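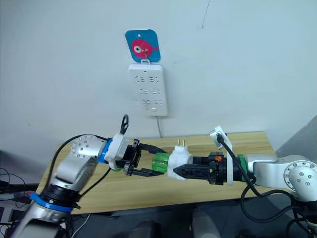
Galeria: duas garras, uma mesa e muitos exemplos

Agosto de 2024

Usamos cookies para melhorar a sua experiência neste site. Ao continuar a navegar, concorda com a nossa política de cookies. Aceitar | Gerir preferências

A Murna é o nosso projeto de recolha de demonstrações para robôs de dois braços, e há meses que prometíamos uma galeria. Cá está ela! É curtinha, mas temos muita vontade de mostrar como se fazem os exemplos com que o modelo aprende, um a um, em cima de uma mesa de madeira clara.

Para quem chega agora: um operador comanda os dois braços, o sistema grava o que veem as câmaras e a posição das juntas, e no fim cada gravação recebe uma frase simples que diz qual era a tarefa. Chamamos «episódio» a cada uma dessas gravações. Em julho fechámos o lote Tramel com 143 episódios aceites, de 156 gravados. Os 13 que ficaram de fora não foram para o lixo – estão numa pasta à parte, com a etiqueta do motivo, e já nos serviram para afinar o programa de revisão.

O adaptador

Um adaptador de tomada branco na garra direita, com os dois pinos virados para cima e a parte verde translúcida apontada à garra esquerda, que está aberta. Adoramos este objeto! É pequeno, é rígido e tem um lado certo e um lado errado, por isso obriga a pensar na orientação logo desde a pega.

As tarefas a duas mãos são as que mais nos entusiasmam neste lote. Numa passagem de um braço para o outro há um bocadinho de tempo em que ambos têm de concordar sobre onde está a peça, e é aí que as demonstrações humanas mostram toda a sua variedade: há quem leve a garra vazia até ao objeto, há quem faça o contrário, há quem aproxime as duas ao mesmo tempo. Guardamos todas as maneiras, desde que o movimento seja limpo e não haja pausas longas a meio.

Vista geral e vista de perto

Gravamos sempre mais do que um ponto de vista. A câmara da cabeça apanha os braços e a mesa; as dos punhos acompanham as garras para todo o lado e dão imagens ótimas dos últimos centímetros antes do contacto. Sincronizar tudo deu-nos água pela barba (a primeira versão do gravador, a que chamámos Fehr, perdia fotogramas sempre que o disco ficava mais ocupado), mas desde que passámos a escrever primeiro em memória os ficheiros saem certinhos.

O frasco verde

Visto do punho: um frasquinho de líquido verde com tampa branca, de pé na mesa, e os dois dedos da garra abertos, ainda sem lhe tocar. O corpo largo e a tampa mais estreita dão duas zonas de pega bem diferentes, e queremos exemplos de ambas.
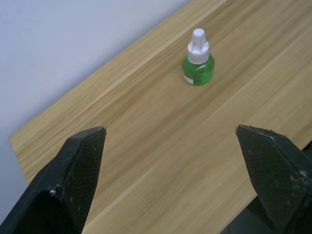 Os objetos translúcidos são um capítulo à parte. O brilho muda com o ângulo, o contorno perde-se contra o fundo, e um modelo treinado só com blocos opacos costuma hesitar quando os encontra. Por isso variamos a posição de partida de episódio para episódio: mais perto da borda, mais ao centro, rodado para um lado ou para o outro. Dá trabalho, claro, mas é um gosto ver as trajetórias todas sobrepostas no ecrã, a abrir em leque e a juntar-se no mesmo ponto!

O que anotamos

A frase da tarefa é curta e escrita por quem operou. Depois, outra pessoa revê a gravação e marca o início da aproximação, o fecho da garra e o momento em que larga o objeto. Experimentámos fazer estas marcas automaticamente a partir da abertura dos dedos e funciona bem nas tarefas simples. Nas passagens entre braços ainda preferimos o olho humano.

O próximo lote chama-se Ralden e vai ter 9 tarefas novas, 2 delas com objetos moles, que nunca gravámos. Já andamos a ensaiar as dobras de pano – muito devagarinho, por enquanto – e as primeiras imagens entram nesta mesma página assim que a revisão estiver feita.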